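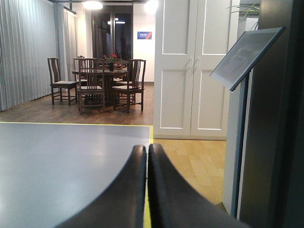 Moltura hand-held gripper kit: a review after one long May

I have been putting off writing this up, partly from busyness and partly because I wanted to be fair to a kit I've grown rather fond of. We bought the Moltura at Funau to try a fairly simple idea: if you collect demonstrations from the gripper's own viewpoint, in lots of different rooms, does the policy you train cope better in a room it has never met?

Short answer, yes, and by more than I'd expected. We gathered 273 demonstrations, trained one policy on a single room and another on the same amount of data spread over 6 rooms, and ran both in a dining area neither had seen. The single-room policy managed 38 per cent of its reaches. The mixed one got to roughly 70, which had Qiuyue Jiang re-checking the logs until teatime (they were fine!).

Now, the kit itself. The wrist view is wide and I love it for that. You get both black fingertips in the lower half and still have the whole room behind them, right back to the table with its red flowers and the window. Floors matter more than I'd realised. Where we have grey floor meeting pale wood at a yellow line, the early policy treated the line as something to stop at, and Jaanus Mägi spent two evenings convincing himself of it with masked images.

My grumbles are small ones. Bright lamps blow out, dark windows throw their reflections back at you, and small signs on a far wall are hopeless to read. The manual is thin, and calibration took us 300 minutes the first time, though Sawsan Abou Jaoude has since got it down to a coffee break.

Would I buy it again? Yes, gladly, and Oddur Frandsen's group in Lund have asked to borrow ours, so I may have to.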